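Tillotmont announces the Ternent 3 compact camera module for mid-range handsets

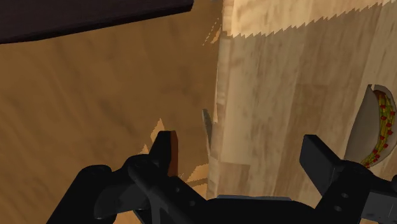

Wuststead, January 29, 2020 — Tillotmont has today announced the Ternent 3, a rear camera module for mobile phones in the middle price band. The module combines a stabilised lens assembly, a phase-detection sensor and a separate image processor in a single sealed unit. Sample quantities will be supplied to handset makers from February.

The Ternent 3 replaces the Ternent 2 and keeps the same mounting points and connector. Manufacturers already using the earlier part can fit the new one without changing the main board, although the firmware must be updated before the stabiliser will start.

The principal change is in the focusing system. The Ternent 2 used contrast detection alone, with the lens moved back and forth until the sharpest position was found. The new module takes a phase reading first and uses contrast detection only for the final adjustment. In tests at the company's laboratory in Wuststead, the average time from half-press to confirmed focus was 145 milliseconds under office lighting. Times in dim light were longer and varied with the subject. Full results are given in the data sheet.

Stabilisation is carried out by shifting the lens on two axes. Correction for roll is handled in software and applies to video only. The stabiliser can be switched off by the handset maker or, where the camera application allows it, by the user. Tillotmont recommends switching it off when the phone is fixed to a tripod or a vehicle mount.

Image processing is performed by the Hirose chip, which Tillotmont designed in-house and first used last year in its front camera range. Hirose handles noise reduction, white balance and lens correction before the picture reaches the phone's main processor. Unprocessed files can also be passed through for applications that support them. A fault in the first version of the chip, which gave a slight green cast under some fluorescent tubes, has been corrected.

"Most of the requests we received from manufacturers concerned focus speed and the height of the module," said Piroska Szabó, head of imaging products at Tillotmont. "The height is unchanged. We looked at a thinner lens stack and the corner sharpness was not acceptable — we decided to keep the existing one and put the work into focusing."

Power consumption during video recording is 38 per cent lower than that of the Ternent 2 at the same resolution and frame rate. The saving comes mainly from the processor, with a smaller part from the stabiliser drive. Consumption in standby is the same as before.

The Ternent 3 is offered in two versions, with and without the stabiliser. Both use the same sensor and chip. The evaluation kit contains one module of each version, a test board, a ribbon cable and driver software. Prices are available on application and depend on quantity.

The Ternent 2 remains in production and existing orders are not affected.

Press and sample enquiries should be sent to the Tillotmont press office in Wuststead.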